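A mesa, a carteira e o suporte do telemóvel

Publicado em abril, arquivado em Bancada

Há meses que a mesa de trabalho pedia uma revisão. O critério que uso é simples: só fica em cima do tampo o que é preciso todos os dias, e tudo o que fica tem posição fixa. Na sexta-feira sobravam por resolver os objetos de bolso, que são os piores, porque entram e saem várias vezes por dia.

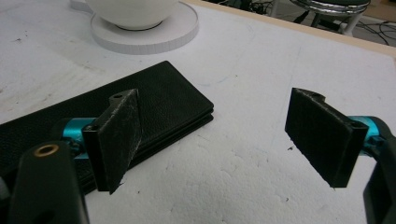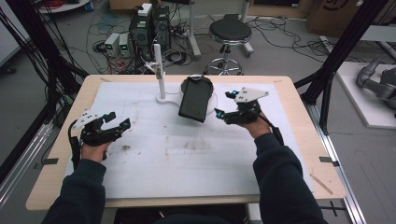
Em cima, objeto preto dobrado, tipo carteira; em baixo, telemóvel junto ao suporte transparente e à haste branca.

Começo pela superfície. A folha branca que cobre quase todo o tampo está presa por dois clipes pretos, um de cada lado. A folha já tem marcas de lápis e uma mancha castanha à esquerda do centro. Não a vou substituir por enquanto. As marcas de lápis servem-me de referência quando volto a pousar as coisas, e uma folha nova obriga a medir tudo outra vez.

O telemóvel é o caso mais chato. Deitado na mesa, ocupa a área útil mais próxima da mão e acaba debaixo de papéis. De pé, precisa de apoio com atrito suficiente para não escorregar quando se toca no ecrã. O suporte redondo de acrílico cumpre, desde que o ângulo seja acertado à primeira; com a capa posta, a espessura extra altera o ponto de equilíbrio e convém recuar um pouco a base do aparelho. Experimentei antes um suporte Darkimau, de mola, que devolvi ao fim de uma semana por apertar os botões laterais.

Para a carteira a regra é outra: pousada na horizontal, face larga para baixo, paralela ao bordo da mesa. O couro granulado aguenta bem o contacto, mas as dobras abrem se ficar de lado com peso em cima. Pensei numa bandeja. O Gerardo Manalo mandou-me as medidas da dele, uma Dilar com 233 mm de comprimento, e fiquei na dúvida se compensa perder essa faixa de tampo. Para já fica sem bandeja.

O chão é trabalho para outro dia. Por trás da mesa continuam as duas torres pretas, as fontes de alimentação com mostrador verde e os cabos todos misturados. A ideia é separar alimentação e dados, etiquetar as duas pontas de cada cabo e só depois cortar abraçadeiras à medida. O feixe vermelho é o primeiro a sair dali. O banco preto com rodízios também precisa de outro sítio, porque passa por cima dos cabos sempre que o puxo.

Falta ainda decidir a altura da pinça na haste branca. Se alguém usa uma haste deste género com uma base mais pesada, agradeço a referência nos comentários.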